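Home | Diary | Walks | Recipes | Contact

Sunday, back from the coast

Print this entry | E-mail this entry

Got in at half past 7 with sand in both boots and a bag of washing that smells of seaweed. I have put the machine on and I am writing this before I forget the order things happened in.

The bus from Skurnport only runs twice on a Sunday in July, so I had to choose between the morning one and the teatime one. I took the teatime one, and it was the right choice. It rained until eleven and then cleared up, and I had the whole of the afternoon on the cliff path for the first time this week.

I did the stretch to Vumier and back. It is 6 miles if you keep to the path and a bit more if you go down to the cove, and I went down to the cove. The steps have been mended since last year. There used to be a gap near the bottom where you had to sit down and slide, and now there is a proper handrail and new boards. The tide was further in than I wanted, so I stayed on the pebbles and ate my sandwiches there. Cheese and pickle. The bread was from Frandsen, the bakery by the harbour, and it was two days old by then and no worse for it.

Birds seen: oystercatchers, a lot of gulls, one kestrel over the field by the stile, and something small and brown that I could not name and which did not wait for me to get the book out. I heard a skylark on the way out but not on the way back.

The wind got up after lunch. I had my hood up for most of the climb and could not hear much. At the top I met a couple with an old spaniel coming the other way and they told me the lower gate was tied shut with rope, so I went round by the farm track. It adds a quarter of an hour. There were bullocks in the second field and I kept to the wall.

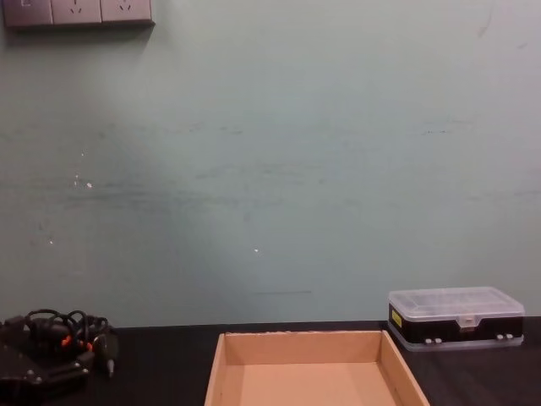
The track comes out by the chapel, where I stopped to look at the stone over the door. I had always read the date as 1361, and I mentioned it here last summer. Having looked at it again in good light I am less sure. The 3 could well be an 8, and 1861 would make a lot more sense for a building of that kind. I will leave the old entry as it is but I wanted to put that down.

My left knee was sore from the chapel onwards. It is the same place as in the spring. I had the strapping in my bag and did not use it, so I have only myself to blame. Going downhill was worse than going up. I took the road for the last part to save it, and I was still at the stop with time for a cup of tea from the Seleo kiosk. They have gone up 20p. The tea is still good and they still give you a proper biscuit with it.

The bus was full of families and very warm. I stood as far as the roundabout and then got a seat over the wheel. I slept a little.

Things to do before the next trip: new laces for the brown boots, wash the flask out properly, find the other glove. I want to try the path in the opposite direction, starting at Vumier, and have the long hill done with early on. I would need the morning bus for that. I will also ring the surgery about the knee if it is no better by midweek.

Supper was beans on toast and the last of the plums. The washing has just finished and it is too late to peg it out, so it will have to go over the chairs. Bed.

Print this entry | E-mail this entry

Comments (4)

hillfoot: Glad to hear the steps are done. We turned back there at Easter because of that gap.

Marsh Wren: Small and brown by a stile could be a meadow pipit. Did it go straight up and make a thin squeaky noise?

(author): It went sideways into the gorse and made no noise that I heard, but I had my hood up.

tidetable: The rope was still on the lower gate on Tuesday. Definitely 1861 on the chapel, my aunt was married in it and had a leaflet.

Previous entry | Next entry | Back to top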